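**Clestwood opens its wrist-camera comparison bench to outside teams**

*For release in September*

CLESTWOOD – We are very happy to share that the Clestwood instrument bench, where we have spent a good part of this year trying out small cameras and jaw sets for robotic suturing, is now open to visiting teams from other labs, training centers and tool makers. It has been a long road with a great many knots in it, and we would love some company. 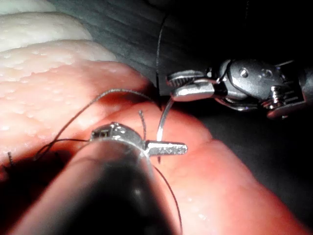
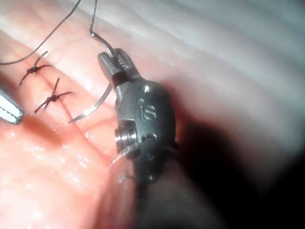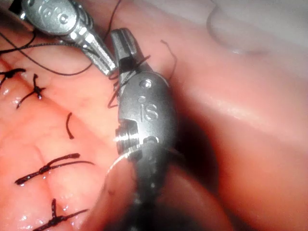
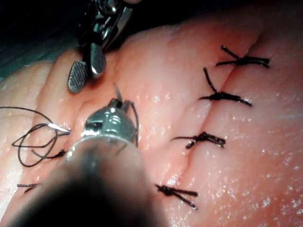 *Suturing on the bench, seen from the small cameras carried at the instruments.*

The idea behind the bench is a simple one. People who build or buy robotic instruments often have to choose between parts that look very much alike on paper, and the only fair way to choose is to put each one through the same work. Suturing is good work for this purpose. It asks a gripper to hold a thin curved needle firmly at an angle, let it go, pick it up again, and then handle a fine thread without fraying it or dropping it, and it asks a camera to keep up with all of that at very close range while bright metal throws light back into the lens.

In the first round we compared 3 camera and controller pairings. One came from Pesa, one from Carhuamaca, and the third was put together in our own shop from parts we already had on the shelf. Each pairing was given 100 practice closures, using the same stitch pattern and the same kind of thread, and our operators changed over between pairings during the day so that no one setup got all the fresh morning hands (we are none of us at our best by four in the afternoon).

The results were closer than we expected, and we are glad of that, as it gives everybody something to work on. The Pesa camera gave the clearest view of the needle tip, and operators liked it most for placing the first bite. The Carhuamaca pairing felt quickest from hand to jaw – several of our people asked to stay on it – but it struggled more with glare off polished parts. Our own shop-built pairing was slower than both and a good deal easier to clean and refit, and that counts for more than you might think by the end of a long week.

We also learned a few plain things about mounting. A camera set very close to the wrist shows the jaws beautifully, and then the shaft of the instrument blocks a large share of the view. Moving the mount outward opens the picture up but makes thread harder to follow, especially where dark thread passes in front of a dark background. We now ask every visiting team to try at least two mounting positions before they settle on one, and to write down which they chose and what they gave up for it.

To keep all of this in order we use Uvow, the logging tool our bench team has been building alongside the trials. Uvow lines up the camera views with the controller's record of each movement, so that a reviewer can go straight to the moment a needle slipped or a loop came loose. The library holds 1,000 clips so far, each one watched and labeled by a person who has tied these stitches on the bench. Visiting teams will have full use of it and may keep copies of everything they record.

Bench time can be booked in half-day blocks, morning or afternoon, and comes with practice tissue pads, needles, thread and an operator if you would like one. Teams are welcome to bring their own jaws, cameras or controllers. Please let us know the mount size ahead of time, as our adapter drawer is generous but does have its limits. Unfinished designs are very welcome too, and we are happy to test a part that is still being changed from one visit to the next.

A second round of our own comparison will follow, this time with the cameras held the same and only the jaw surfaces changed. We plan to share those notes with every team that has used the bench, along with the full scoring sheets from round one.

**About Clestwood**

Clestwood is a small test workshop for robotic instruments. We compare grippers, arms, cameras and controllers for the people who make them and the people who use them, and we publish our methods along with our findings.

**Bookings and press questions:** please write to the Clestwood bench desk. Press visits are best in the morning, and the kettle is usually on.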